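Clearing a two-arm clash at a shared workpiece

6 min read

This guide covers what to do when both arms of a bench cell stop with the grippers close together and a part held between them. It was written for the Gedport bench at Trulcombe after a stop in December, but the method applies to any pair of small arms working over one table. It assumes that you can already jog an arm by joint and that you know where the stop button is. If you have not been signed off for manual jogging, press stop and fetch someone who has.

What went wrong

The task was watch strap handling. A strap is taken from a slotted metal rack, passed from one arm to the other, and placed. Each arm ran its own motion plan, and a shared check was meant to keep the two grippers apart. In the December stop the check was using a strap model that ended at the buckle holes. The real strap was longer. One arm closed on the narrow end while the other was still coming down over the middle, and both drives reported a following error.

Przemysław Gajewski went through the log afterwards. The separation check had passed on 224 cycles before the fault, which tells you very little, as the straps in those cycles had all come from the shorter batch.

Before you touch anything

1. Press stop. Do not rely on the software pause. A paused arm is still powered and will still try to hold its position.

2. Keep your hands and knees clear of the space under and between the arms. If you are seated at the bench, push the chair back before you do anything else.

3. Wait for both drive lights to go steady. On the Tasov controllers this can take up to 10 seconds.

4. Write down the fault code from each controller. The codes are lost at the next power cycle -- if you reset first, you will have only the timestamp.

5. Save the last 2000 lines of the motion log to the fault folder.

Freeing the arms

6. Decide which gripper is holding the part. With a flexible part this is often harder than it sounds, as a strap can lie under one gripper and be pinched by the other. Use the wrist views as well as looking from the side.

7. Leave the holding gripper closed. Opening it first lets the strap spring or slide, and it may then catch in the fingers of the other arm.

8. Move the arm that is NOT holding the part. Jog it in single steps, one joint at a time, at the lowest speed. Start with the joint that lifts the gripper away from the table. Do not use straight-line moves here. The controller may swing the elbow to keep the line, and the elbow is the part you are least likely to be watching.

9. If the fault returns during the first step, stop and reverse that step only. Two attempts are enough. After that, remove power, support the arm by hand with a second person present, and release the brake as set out in the controller manual.

10. Once there is a clear gap, jog the second arm away from the rack and open its gripper over bare table.

11. Take the part out by hand with the arms stopped. Mark it as scrap even if it looks sound.

Inspecting the cell

12. Check the fingertips of both grippers for scuffs and raised edges. Polishing is acceptable on the outer faces. A raised edge on the inner face means a new finger.

13. Follow each cable from the gripper housing back to the arm. Look for pinching close to the connector, where a clash tends to press it against the housing.

14. Check that the rack stands square and that its foot is flat on the table. A rack pushed a few millimetres will not raise a fault, but every later pick will be off by the same amount.

15. Run a slow approach to the foot of the rack with the gripper closed and no part. Compare the stopping point with the stored one. 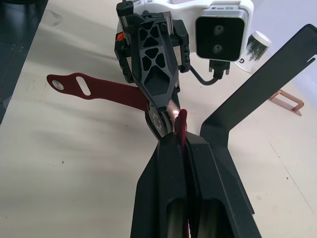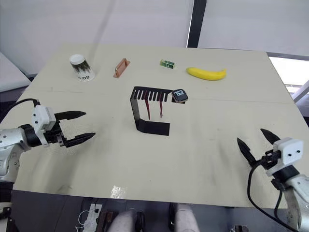
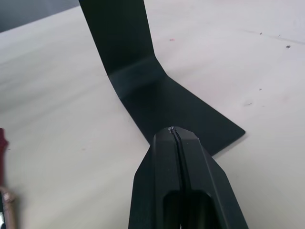
The first is a wrist view with the strap end pinched between the fingers and the other gripper just above it; the second takes in both arms and the rack; the third has a closed gripper at the foot of the bracket.

Preventing a repeat

Set the part length in the separation check to the longest strap in stock, plus a margin. Amarachi Nwachukwu has added the length as a required field in the Omoregie task file, so a task with the field left blank will now refuse to load. Older task files have not been changed -- open them and fill in the field before use.

The check should also cover the time during which one gripper is closing, as well as the time when both are moving. In the old version an arm with a closing gripper counted as parked, and the other arm was allowed into its space.

Before returning the cell to normal running, do one full handover at reduced speed with your hand on the stop button. Record the result next to the saved log.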